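Reading Comics, Session 6: Anthologies and the Crossover Tie-In 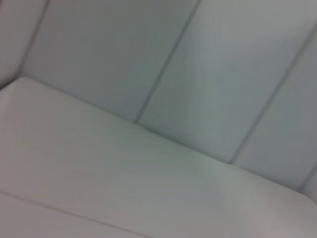
Why does a one-shot anthology issue need a frame story at all?

It needs one when the stories share an event but don't share a cast. The frame tells the reader when everything takes place and gives them somebody to come back to between chapters. If all the stories already follow the same people, you can usually skip it.

OK, notes for this week. I'm typing these up from my own scribbles, so forgive the jumps.

We're working with the Sala anthology, the one-shot that came out alongside the big Munen flood storyline. You don't need to have read the main Munen series. I'd even prefer it if a few of you haven't, because one thing I want to find out on discussion day is how much of it a new reader can follow. If you have read it, please don't fill people in before class!

The issue runs 40 pages plus the inside back cover, which has a short text piece I'd like you to read too. My students always call it a 41-page comic and I've stopped arguing.

How the issue is put together

The frame is the ferry. We open on it leaving Pladside at night, we go back to it between stories, and we end on it still out on the water. The passengers don't know each other. Each chapter follows one of them back to what they were doing when the levee went. Pay attention to the gutters on the ferry pages. They're black, and in the chapters they're white (with one exception, which I'm leaving for you to find). It's a cheap trick and I love it.

The longest chapter is the pharmacist's, 11 pages, and it's the one most people remember. It has hardly any dialogue for the first half. Look at how the water level is used as a clock: it goes up a little in each panel, and the caption boxes go up with it until they're squeezed against the top border. By the time she climbs the shelves there's no room left for narration, so it quits. Compare that with the radio operator's chapter, where the captions never let up and I personally get tired of them.

Then there's the villain problem. The Drowned Mayor caused the whole flood over in the main series, and he shows up here in exactly one chapter, for a page and a half. Some reviewers felt cheated by that. I go back and forth. A tie-in has to justify its logo somehow, and readers who paid for the event want to see the guy. But he's a lot scarier as a voice on the loudspeakers than he is standing on the courthouse steps explaining his plan. Come with an opinion.

Words I'll be using

Tie-in: an issue that takes place during a larger event but isn't part of its main numbering.

Frame: the outer story that holds the inner ones. Also called a wraparound, mostly when it only appears at the front and back.

Bleed: art that runs off the page with no border. The ferry's last page is a full bleed, and it's the only one in the book.

House style: the look a publisher expects across its titles. Sala gave each chapter to a different artist, so watch for what stays the same anyway. Start with the lettering.

For next time

Read the whole issue once straight through without taking notes. Then pick one chapter and break it down page by page: how many panels, who's talking, where your eye goes first. A rough grid on scrap paper is fine, and I don't care if you can draw. I can't either.

Write me a page on whether your chapter would still work if you pulled it out of the ferry frame. The breakdown and the page together are worth 20 points.

The library at Rallbridge has copies on the reserve shelf, two-hour loan, and please don't crack the spines. If you took this course last August you'll have the older handout, which uses a different comic for this session. Use this one instead.

Next session is sound effects, so bring something loud.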